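3.2 Wrist views and suture phase labels

Each trial was recorded from the small cameras at the instrument wrists as well as from the endoscope. We use only the wrist streams in this section. The reason is simple – the policy has to find thread, and thread is thin. In the endoscope stream a strand is often a couple of pixels wide and drops out completely under glare. Closer up it mostly survives, though the tool body takes a large share of the view and tends to blur towards the shaft.

We kept 445 clips after screening. Skye Munro and Innes Haldane labeled them seperately, using four phases: approach, drive, pull-through, knot. Disagreements went to Heather Cruickshank. Shadows and wet highlights were left in, no masking.

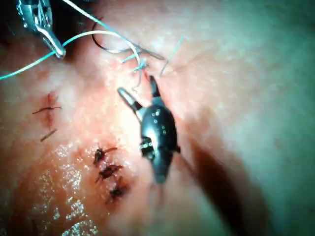 Figure 4. Wrist view with the black gripper jaws slightly apart. Teal thread held by the second instrument, upper left; knotted sutures to the left of the gripper body.

Completed stitches turned out to be a problem for the thread detector. Trimmed tails look a lot like a live strand when only a short piece shows. First version, trained on Guthrie frames alone, fired on old tails in 55 clips. Adding a "cut end" class removed most of these. Color helps less than expected – the same strand can go pale or dark depending on where the light falls, so we dropped the hue prior and kept only shape and continuity from frame to frame.

Slack is the other hard case. A loose strand can leave one tool, swing wide over the tissue and come back near the other, and the tracker has to decide which piece belongs to which. 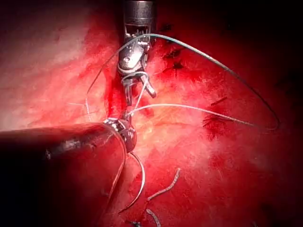 We handle this with a short graph step. Every visible segment is a node, crossings and tool contacts are edges, and the path with the lowest bending cost wins. Segments with no link to a tool for 50 frames are marked as debris and ignored by the planner. Thread wound on a wrist joint is not modeled at all. In that case the controller stops and hands over to the operator (Jessie Farquharson for all trials reported here), and the clip is scored as a handover, not a failure.

Needle pose is estimated only when the tip and part of the arc are both in view. Otherwise the last pose is held and confidence decays. Holding longer gave bad drives in the Feria set, see Section 4. 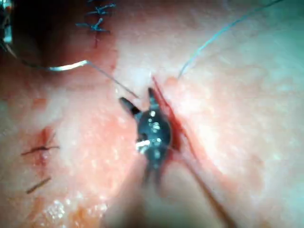
Figure 5. Grasper at an open incision, needle at upper left with its point facing right. Three knotted stitches near the top.

Of the trials with a needle label, 42 had the tip hidden by the grasper at the moment of entry. These are kept in the test split and reported seperately.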